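From: Anneli Turunen
To: Lorkow Sourdough & Home Baking list
Subject: Re: Rye starter gone sluggish (and the November bake)

Hello everybody,

I meant to answer Hülya days ago and then the week got away from me, so forgive me if some of you have already written to her off the list. I'm leaving her message in below so the newer members can follow along.

> On a November evening, Hülya Ağca wrote:
>
> My rye starter used to double by lunchtime if I fed it at breakfast. Now it barely gets a third of the way up the jar and it smells like nail polish remover. I feed it 100 grams of flour and the same of water, once a day, same as always. The only thing I changed is the flour, because the store stopped carrying the coarse one from Savum. Should I throw it out and start over? I have had this one for 5 years and I'd be sad to see it go.
>
> Also, is anyone bringing a long loaf pan to the November bake? Mine has a rust spot I don't trust.
>
> Hülya

Please don't throw it out, Hülya! I've had that smell in my own kitchen more times than I can count, and every time it was a hungry starter and nothing worse. If you see pink or orange streaks, or anything fuzzy, that's another matter and out it goes, but a sharp solvent smell by itself just means it ate everything you gave it and would like some more.

What I would do is take a small spoonful, and I do mean small, and put it in a clean jar with 50 grams of rye and 50 of water. Do that morning and evening for three or four days. You're keeping a lot of old starter in the jar from the sound of it, and 100 grams of flour doesn't go very far when there's that much of it to feed. Heidrun taught me this at the very first bake I came to, when I was carrying mine around in a jar the size of a flower pot and couldn't understand why it sulked.

As for the flour, the Savum was a lovely one and I miss it too. If what you have now is a light rye, try to find a whole grain one, even a little bag just to get things moving again. The bran really does perk it up. Jurgita has been getting hers from the mill shop in Dundarus, and she says they'll hold a bag for you behind the counter if you call before they close at four. It's a bit coarser than we were used to, so you may want another spoonful of water. I like mine about as thick as oatmeal that has been sitting — you should be able to drag a spoon through it and watch the track close up slowly.

And do look at where the jar lives! Mine moved from the top of the refrigerator to the windowsill one fall when we painted, and I spent two weeks blaming the flour before I thought to put it back. If your kitchen has cooled off the way mine has, try the oven with only the light on. Put a note on the oven door, though. I lost a perfectly good starter to a frozen pizza in exactly that way, and my husband still won't hear the end of it.

Now, pans. I have two long ones and I'm happy to bring both, so leave the rusty one at home. They're the old heavy kind and hold a good deal of dough, so if you're making the dark seeded loaf, plan on a batch and a half. Orhun is bringing his caraway rye again and has promised to bring the recipe with the soaker amounts written in this time. Last year's copy said "enough water," and I'm afraid my idea of enough and his are pretty far apart.

We could still use butter, the salted kind, and somebody with a decent bread knife. Soup is taken care of. If you'd like a dab of my starter to take home, bring a little jar with a lid that isn't screwed on too tight, and I'll fill as many as I can.

Let us know how yours is doing in a few days, Hülya. I'd bet on it coming back, and if it doesn't, you can have half of mine and call it by the old name.

Warmly,
Anneli

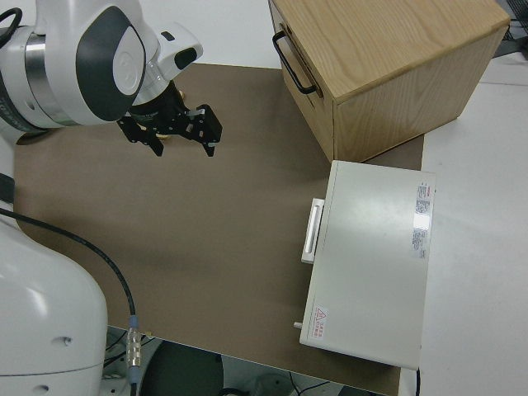 White robot arm with a black gripper, over a brown work mat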